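Planning and Paying for Your Handheld Grippers: Frequently Asked Questions

Compiled by Ronja Eide for the Sestham household robotics program. Last updated 8 April 2022.

Who is this page for?

Anyone at a partner site who has been asked to put together an equipment request and isn't sure where to start. You might be a lab manager, a student who drew the short straw, or a teacher with a small grant and big plans. Welcome! This is a fun thing to be buying for, and the planning is easier than the forms make it look.

Do we need a robot arm before we order grippers?

No, and please don't wait for one. The handheld units let people record bedroom and laundry tasks with their own two hands, and that work can start months before an arm is on order. Several sites have gone a whole budget year with handhelds only and had a wonderful pile of recordings to show for it.

How many units should we ask for?

Start with 2 if you have one room to work in. With two units you can do two-handed folding, or keep one going while the other charges. Sites that run several homes at once usually end up at 4. Going past that in the first year tends to mean units sitting in a drawer, and that money is better spent on people's time.

What does a starter set cost?

Our current planning figure is $1392 per set. That covers the gripper body, both fingers, the wide-angle camera and its mount, a charger and a carrying case. It doesn't cover storage drives, shipping or spare pads. Put those on separate lines so your finance office can see them (they will ask).

What else do people forget to budget for?

Finger pads, first of all. They are the part that touches everything, and they wear. We set aside $34 per unit for replacements and it has been almost exactly right for two years running. Then memory cards, a decent label printer, and travel if your homes are spread out. Gøran Eide keeps the shared parts list and is happy to look over yours before you send it in.

Can we use ordinary bedding and towels, or do we have to buy special items?

Ordinary, please! Bring in what people really sleep under and dry off with. Old duvets and faded towels are great, and thrift stores are a gold mine. Plan on a small cloth budget and try to get a good mix of sizes and thicknesses. Solid colors are a nice place to begin, with stripes and prints added once your crew has found its rhythm.

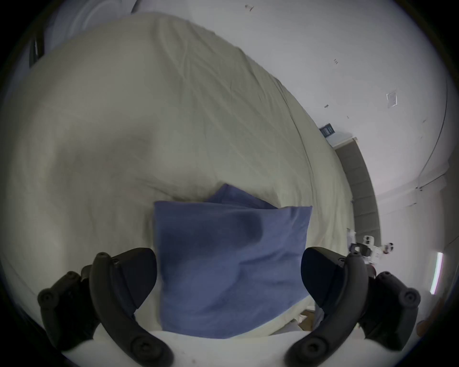

Washing costs money too, so add a line for it. If your building has no machines, ask a local laundry for a monthly rate. The site at Sokeck did this and the bill came in far under what they had feared.

Should we rent a space or work in real homes?

Both work, and the budgets look quite different. A rented room is simple to schedule and you can leave your things set up. Real homes cost less in rent but more in travel and thank-you payments to the hosts. My own vote goes to homes whenever you can manage it — every bedroom is laid out a little differently, and that variety is what we're after.

Which supplier do we order from?

Bodies and fingers come through Dierckx, and cases and chargers come from Flododier. Send both orders on the same day if you can, or you may have grippers and no way to charge them. Şengül Uçar has the account numbers and can add your site to ours, so you get the group price on your first order.

How long does delivery take?

Plan on six weeks. Orders placed before the end of April should arrive in time for summer crews.

Can we borrow a set before we commit?

Yes, and I love it when people ask. We keep a loan set that goes out for two weeks at a time. You pay shipping one way and we cover the other. Ebbe Strand handles the calendar, and he'll walk you through the setup by phone if it's your first time.

What happens if something breaks?

Fingers and pads can be swapped at your site with a small screwdriver. Camera trouble goes back to us. Please don't open the body yourself, even if you're handy — the replacement units come with a new case seal and the warranty depends on it.

Who approves the request?

Sverre Engebretsen signs off on everything. He reads every page, so a short, clear request moves fastest. Include the number of units, the rooms you plan to work in, and the name of the person who will look after the gear.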